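Section 7. Running the Simulator Station on Open Day

The simulator station shows visitors the Dravura cell in software, on the big monitor by the door. It is the station least likely to drop something on a foot, so it gets the longest line. Allow 12 minutes per group. Groups will take 20 if you let them touch the mouse.

7.1 Before the doors open

1. Log in with the demo account. The password is on the card in the top drawer. Put the card back in the top drawer.

2. Start Stutari and load scene 401. Scene 49 looks much the same in the menu and has no floor. Everything in it falls forever, which visitors enjoy and Chepkoech Waweru does not.

3. Set the monitor to 80 percent brightness. At full brightness the back row can't make out pale objects on the pale surface.

4. Turn off notifications. Dennis Rashidi asked for this to be its own step, and he has his reasons.

Note: The first load is slow. Do it before anyone is watching, or have something to say about the building.

7.2 Giving the demonstration

1. Begin with the wide view and point out the arm. Someone will ask if it is real. Say no -- then say which station has the real one.

2. Press Play, let the gripper move in toward the part, and press Pause.

3. Switch to the close view. The teal part is hollow and open on one side, with flat faces and a lot of creases. Turn the group's attention to the opening and ask where they would grab it. Children answer first and tend to be sensible.
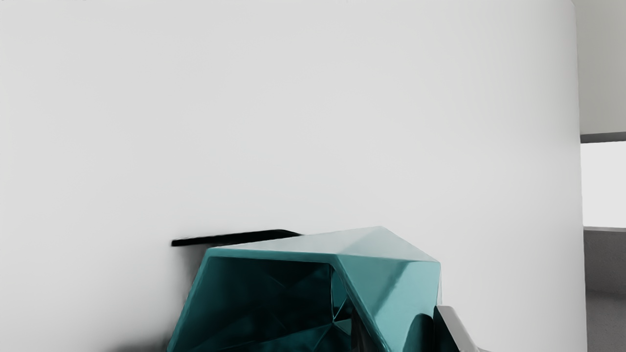 Page last changed: October, by K. Mabula

4. Leave the close view up while you talk. The dark inner walls are good for explaining why a camera has trouble judging depth, and the pale top face nearly blends into the gray behind it, so you get a second example free.

5. Press Play again and let the run finish. If the grasp fails, say "and that is why we simulate." If it works, say the same thing.

Caution: Do not press Reset while the gripper is closed. The part will leave the scene at great speed and you will have to reload.

7.3 Handing over

Leave the run paused in the wide view, tell Victor Nyanda how many groups are still in line, and point the next one toward the Praltby bench. Take your coffee cup with you.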